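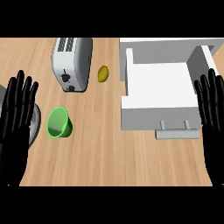 Aradier Dog Training Club - Instructors' Section

Minutes of the section meeting, April 27, 2026

Clubhouse, Grilano Road grounds. The meeting opened with a quorum present. Apologies were received and noted.

1. Minutes of the previous meeting

Accepted with one correction. Under "Equipment," the entry on leash length should read "long line," as the standard leash was not under discussion.

2. Beginner recall course

The section reviewed results from the winter intake. Of the 72 dogs assessed at the end of the course, most met the recall standard in the fenced ring. Results in the open field were weaker. Instructors reported that the common fault was repeating the cue while the dog was still sniffing or looking away. The handout already says to give the cue once, but the wording is on the second page and is easily missed.

Agreed: move the single-cue instruction to the top of page one. The open-field exercise will be done on a long line until the dog has passed the fenced-ring test with two different instructors. No change to the reward schedule.

3. Loose-leash walking test

A draft revision was circulated before the meeting. The existing test scores a fault each time the leash goes tight. The draft scores by duration, so that a brief tightening at a turn is not marked the same as steady pulling down the straight. Two instructors had trialed the draft on the Seol course layout and found the scores more consistent between markers. The difficulty was timekeeping, as the marker cannot watch the leash and a stopwatch together.

Discussion followed on whether to assign a second person to each test. This was considered workable for scheduled test nights but not for make-up tests. 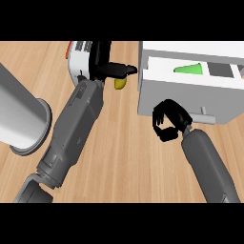 One instructor objected that the duration method would favor handlers who keep a very short leash, where the dog has no slack to take up and the marker sees only a constant light tension. She asked that the minimum slack be stated in the test sheet before any vote. The point was accepted. The draft goes back for rewording, with leash length and attachment point to be specified. Flat collars and back-clip harnesses will be allowed. Front-clip harnesses remain allowed in class but not in the test.

4. Reactive dog class

The waiting list was discussed. The class is capped at seven dogs and the section did not support raising the cap. The working distance between stations at the Grilano grounds is limited by the parking lot fence, and adding a station would bring the end pair too close together.

Visual barriers: the current panels blow over in moderate wind. A quote from Zutora for weighted bases came in at $300 for the full set. Approved. The old bases will be kept for indoor use.

Arrival procedure: handlers are still walking dogs past the puppy class to reach the far gate. From the next course, reactive class handlers will wait in their cars until called and will enter by the side gate only. The confirmation email will be changed to match.

5. Vaccination records

An audit of enrollment files found 94 percent complete. The missing records are nearly all from transfers between courses, where the file was not carried over. Dogs without a current record on file will not be admitted to the ring. Handlers may stay and watch without the dog. The section noted that this is the existing rule and asked that it be applied the same way at every class.

6. Food rewards in shared spaces

Dropped treats in the small ring continue to disrupt the scent class that follows. Instructors are to allow time at the end of class for handlers to pick up. Crumbly treats are not to be used in the small ring. A request to ban food there altogether was not supported.

7. Other business

The spare clicker box is short again. Instructors are asked to check vest pockets.

The agility section has asked to borrow the low platforms for a weekend in late spring. Agreed, provided they are returned dry and stacked rubber side down.

Item carried forward: revised loose-leash test sheet.

The meeting closed at 8:50 p.m.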